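The Zipper

19 May 2026
By Hadiza Edet
6 comments | 22 shares

I've been putting off the zipper entry for ages, mostly because I knew it would get long. It's such an ordinary thing (you've probably got one on you right now) and yet the history is a proper tangle, with people giving up on it and coming back for decades before anybody wanted one on their pants.

The first patent that matters is Elias Howe's, from 1851. He called it an automatic, continuous clothing closure, and then he more or less left it alone, being busy with sewing machines. Whitcomb Judson came next in the 1890s with his "clasp locker," a row of hooks and eyes meant for shoes. It was shown at the Chicago World's Fair in 1893 and hardly sold at all. I have a soft spot for it anyway! 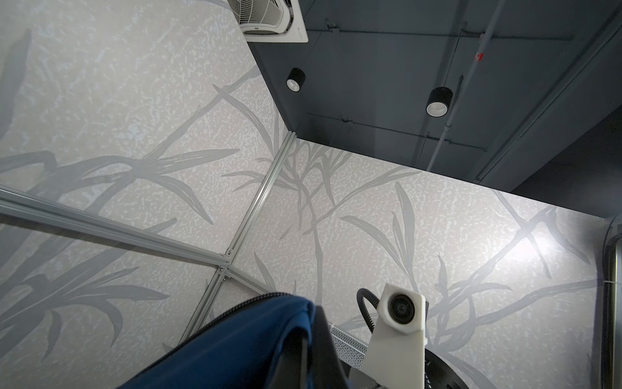

Gideon Sundback is the one who got it right. He was a Swedish-born engineer working in the United States, and by 1913 he had dropped the hooks and gone to two rows of matching teeth pulled together by a slider. His patent for the "separable fastener" came through in 1917. The word "zipper" came a bit later, from B.F. Goodrich, who used it for rubber boots in the 1920s. For a while it meant the boot, and then people started using it for the fastener, and that stuck.

Now for how it works, and I love this part. Each tooth has a little bump on one side and a hollow on the other. Inside the slider there's a channel shaped like a Y, and going up it brings the two rows together at an angle so each bump drops into the hollow of the tooth across from it. Going down, a wedge in the slider pries them apart again. The teeth are fixed to strips of fabric called the tape, and the tape is what gets sewn to the garment.
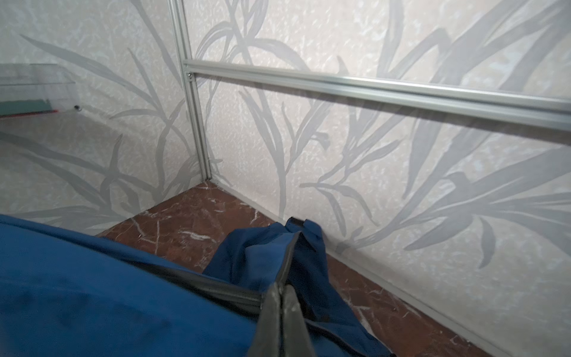 There are three main families. Metal zippers have separate teeth clamped onto the tape, and you'll know them from jeans. Molded plastic ones have chunky separate teeth as well and turn up on a lot of outerwear. Coil zippers use one long spiral of nylon or polyester stitched along each side, so they bend around curves nicely, and that makes them the usual pick for luggage and tents. Then you've got the invisible kind for dresses, which is a coil turned to the back of the tape.

Sizes confuse everybody, me included. A number 5 is, more or less, five millimeters across the closed teeth, but it varies by maker and type, so please measure before you order. My friend Hacer Yaman, who sews far better than I do, once bought a bag of 22 closed-end zippers when she needed the separating kind. She's still using them up on pencil cases.
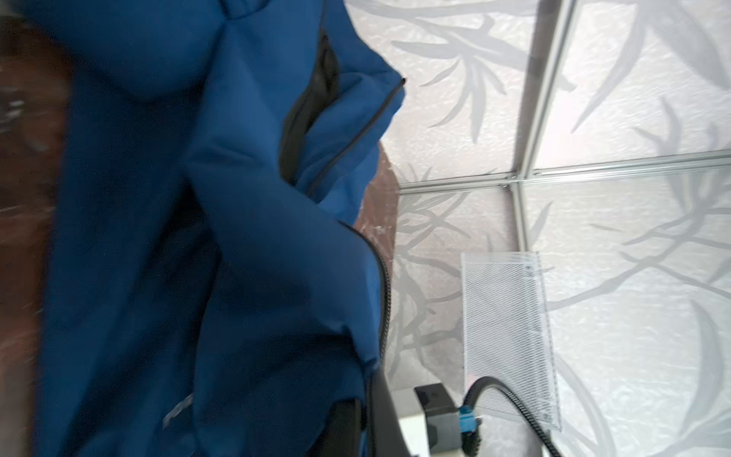
Blue jacket with black zippers.

Most broken zippers can be saved, by the way. If the teeth open up behind the slider, the slider has probably spread, and a gentle squeeze with pliers on each side will often fix it. Sticky metal teeth like a rub of pencil lead or candle wax. A missing tooth in the middle is harder, and at that point I'd replace the whole thing. Masanobu Fujimoto wrote to me after my buttons entry to say he swaps in a new slider first, before he touches anything else, and I've come around to his way of doing it.

I still want to add a section on waterproof zippers, and one on the two-way kind for long coats. Obinna Ekwueme has promised to lend me his old sewing manuals in June, so those will have to wait until then.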